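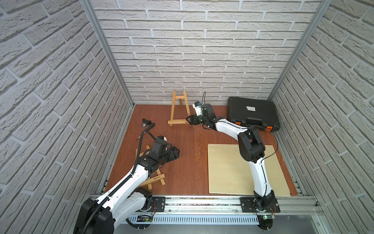
Deux bras robotisés montés sur un rail en aluminium, au-dessus d'un chemin de câbles perforé.

Questions fréquentes : distribution du signal TV en immeuble collectif

Mise à jour : 5 mars

Ces réponses concernent les résidences raccordées à une installation collective entretenue par Favau. Pour une maison individuelle, consulter la rubrique « Antenne individuelle ».

Qu'est-ce qui relève de l'installation collective ?

L'antenne en toiture, le mât, la station de tête, les amplificateurs de ligne, les dérivateurs palier et le câble coaxial jusqu'à la prise de l'appartement. Le cordon entre la prise et le téléviseur, les répartiteurs ajoutés par l'occupant et les décodeurs restent à la charge de ce dernier.

Un seul téléviseur perd des chaînes. Que vérifier ?

Remplacer d'abord le cordon de raccordement par un cordon blindé de classe A. Lancer ensuite une recherche automatique complète, après effacement de la liste existante. Si le défaut persiste avec un second téléviseur sur la même prise, ouvrir une demande en précisant le numéro de colonne et l'étage.

Toute la résidence est touchée. Faut-il que chaque occupant fasse une demande ?

Non. Une seule demande par bâtiment suffit. Les suivantes sont rattachées au même dossier et ne modifient pas l'ordre de passage.

Quelles valeurs sont relevées à la prise ?

Le niveau en dBµV, le MER et le taux d'erreur avant et après correction, pour chaque multiplex. Le technicien effectue la mesure à la prise la plus éloignée de chaque colonne, puis en sortie de station de tête. Un niveau trop élevé est traité comme un défaut au même titre qu'un niveau insuffisant : il sature le tuner et produit les mêmes figeages.

Peut-on ajouter une prise dans une autre pièce ?

Oui, par un répartiteur à deux voies placé en aval de la prise d'arrivée. Chaque sortie perd alors 4 dB, auxquels s'ajoute l'atténuation du câble. Au-delà de deux prises, une mesure préalable est demandée. Le raccordement direct sur le dérivateur palier est interdit aux occupants.

À quoi sert le filtre 4G/5G ?

À rejeter les fréquences de téléphonie mobile voisines de la bande UHF. Il se place avant le premier étage d'amplification. Un filtre posé derrière la prise n'a aucun effet si l'amplificateur de tête est déjà saturé.

Quelle est la différence entre les stations Mukano et Pruretti ?

La station Mukano est un amplificateur à filtres programmables, limité à 8 entrées. La station Pruretti est modulaire et accepte également la réception satellite. La seconde est réservée aux bâtiments de plus de 100 logements ou aux colonnes très longues.

L'image se fige par temps de pluie. Est-ce normal ?

Pas en réception terrestre. Un défaut lié à la pluie indique le plus souvent une infiltration dans un connecteur ou dans la gaine du câble de descente. Noter l'heure et les chaînes concernées. En réception satellite, une coupure brève pendant une forte averse reste possible.

Quand a lieu la visite d'entretien ?

En septembre. Elle comprend le contrôle du haubanage, le resserrage des connecteurs et le relevé des mesures. Le rapport est transmis au syndic.

À qui adresser une question technique ?

À Ritu Dubey, service réseaux, poste 563, en indiquant la référence du bâtiment (11 caractères, inscrite sur le coffret de la station de tête). Les résidences Rusu disposent d'un formulaire distinct, accessible depuis l'espace syndic.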